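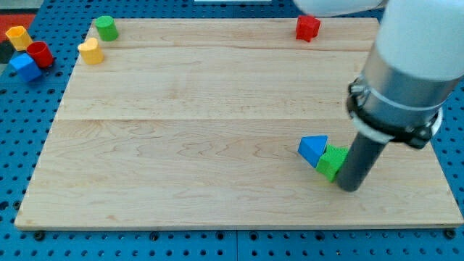
Fig. 1. Blocks on the maple board, arm at the right. Keep this one handy for the tidying question.

Week 6: Can it do the chores yet?

Readings are on the course page. Quiz moved to next week, sorry, I know some of you had already studied.

Last class we finished on grasp planning and somebody asked the question I get every February, usually from a person with a sink full of dishes: so when do I get one for my place? My short answer is that you can have a machine do a chore today if you're willing to rebuild the chore around it. The dishwasher did this decades ago. You load it its way, you buy its soap, you scrape the plates first and put up with the one mug that comes out full of grey water. What people mean by the question is a machine that takes the kitchen as it finds it, and that's a much harder thing to ask for.

Start with picking up toys, since half of you have babysat. Look at Fig. 1 again. The green cube is tilted with a blue prism lying against it, and the tube is touching the cube. Before you read on, jot down what you would do with your own hand. Most people write "grab the green one", and then I ask which faces they'd grab it by, and what the prism does while they're at it. You've never had to think about that because your fingers sort it out on the way in (lucky you!). A planner has to have some opinion about it beforehand, or else be very good at noticing when things slide.

Shapes matter too. The upright green cylinder can be approached from any side you like, and it will roll if you knock it over. The red hollow one over on the pegboard gives you a rim, so there are at least two sensible ways to hold it. Colour is a great help for finding blocks and close to useless for deciding how to pick them up. Please put that in your notes, it comes up on the final.

Now the shop floor. Those of you who did the Clirkico reading will remember the Venero line, where the arm moved 1,909 parts over the trial and got 96 percent of them into the tray. Sounds marvellous! Then work out what's left over: nearly 80 parts that a person had to walk over and deal with. On a staffed line that's fine, there's someone right there with a coffee. In your living room the someone is you, and you bought the thing so you wouldn't have to get up.

The Maldonado case goes the other way. Same sort of arm, messier bins, lower score, and the staff liked it better — it stopped and waited when it was unsure, where the first one kept pushing. I'd like you to argue about that in tutorial. What should we be measuring, parts per hour or trips across the floor?

Laundry we'll leave for Pledivitz week. Cloth is its own misery.

For tutorial, bring:

A chore you did this week, written out as steps a stranger could follow. Be picky. "Wipe the counter" is at least six steps in my kitchen.
The step you think a machine would fail at first, and your reason.
One change to the room that would make that step easier, and whether you'd put up with living there.

Groups of 3 please, and one page is plenty.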